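Last updated: Jul 12, 2024

Rantala Floral Gift Packing Station
Jomeck Display and Packing Furniture

The Rantala is a tabletop station for filling gift bags with wrapped snacks and sweets. It is intended for gift counters, school fairs, hotel reception desks and similar settings where small bags are made up a few at a time. The station consists of a marble-look work surface, wallpapered walls on three sides and silver aluminum trim along the joints. It is supplied by Jomeck from its showroom in Gratstead.

The standard wall covering is the Prornthorpe pattern, a design of large garden flowers, leaves and berries in a watercolor style on a pale ground. The pattern was chosen to suit gift work throughout the year and carries no holiday or seasonal motif. Customers who order replacement panels should quote pattern number 686. Pattern number 685 is a plain cream covering and is available on request.

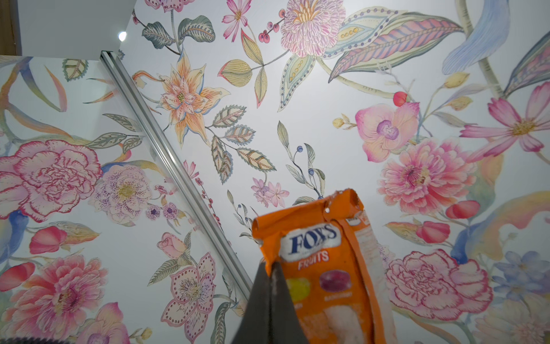
Prornthorpe wall covering with aluminum rail, and a bag of Fox's Fruits.

Work surface and walls

The work surface is white with fine gray veining. It may be wiped with a damp cloth and a mild household cleaner. Abrasive pads should not be used on either the surface or the trim. The wall covering should be dusted with a dry cloth only. Marks from sticky wrappers are best removed the same day - a soft eraser is suitable for this purpose.

Walls stand on the left, right and back of the surface. The front remains open so that bags and packets may be brought in and taken out without lifting them over an edge.
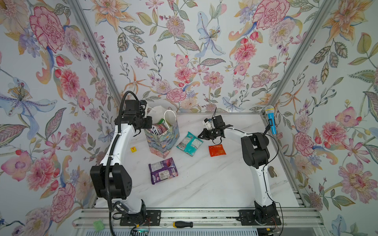

Gift bags for use with the station are sold separately in packs of 14. The bags are made of paper, with a white interior and rope handles, and are designed to stand open while they are being filled. Bags should be placed toward the back of the surface, with the packets still to be added laid beside them. In the arrangement shown, the open bag is left of center with a bright green package already tucked inside, and a teal packet lies to its right. Taller items should be placed in the bag first, and smaller packets may then be used to fill the remaining space.

Customers may select from the full Jomeck range of printed bags. Floral prints in blue, lilac and green are held in stock at all times. Other prints are subject to availability, and a substitution will not be made without the agreement of the customer. 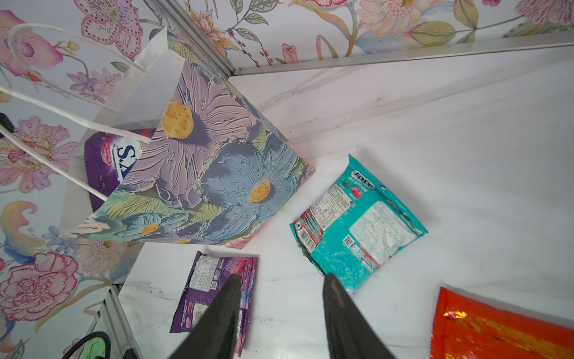 Floral gift bag with a Lay's chip bag at the opening; Fox's Mint Blossom packet alongside.

Snacks and sweets are not supplied with the station or with the gift bags. Customers are advised to check the ingredient and allergy text on every packet before it is packed, and to keep a written list of contents with each finished bag. Chip bags should be added last and should not be pressed down. Where a bag is to be carried any distance, heavier sweets should be placed at the bottom. 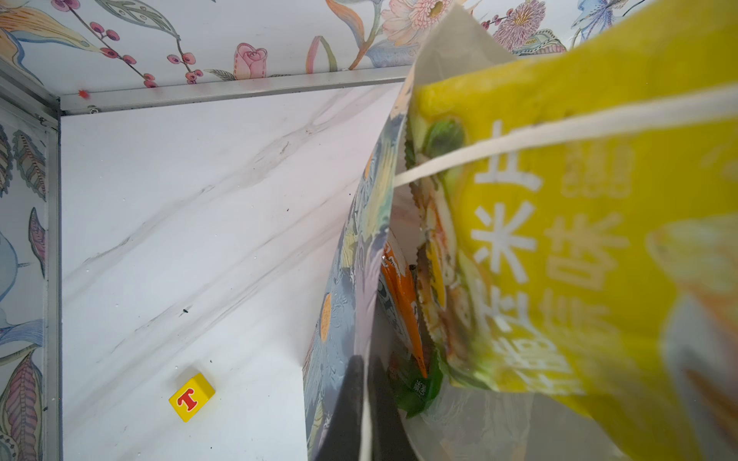
Jomeck Product Office

The station is suitable for bags and packages of mixed sizes, including tall illustrated bags and large food packages placed side by side. Small extras, such as a yellow toy block with a red letter T, may be set down on the open part of the surface until they are needed. The rails are fastened with screws, which should be checked for tightness each February and after the station has been moved.

Ordering

Orders may be placed in person at the Gratstead showroom or in writing. Please state the wall pattern required and whether gift bags are to be included. Delivery is normally made within 32 days. Stations are inspected before dispatch, and any damage found on arrival should be reported before the station is put into use. Replacement wall panels and lengths of trim may be ordered separately.

14 shares | 0 comments

Contact Jomeck | Copyright Jomeck. All rights reserved. | Back to top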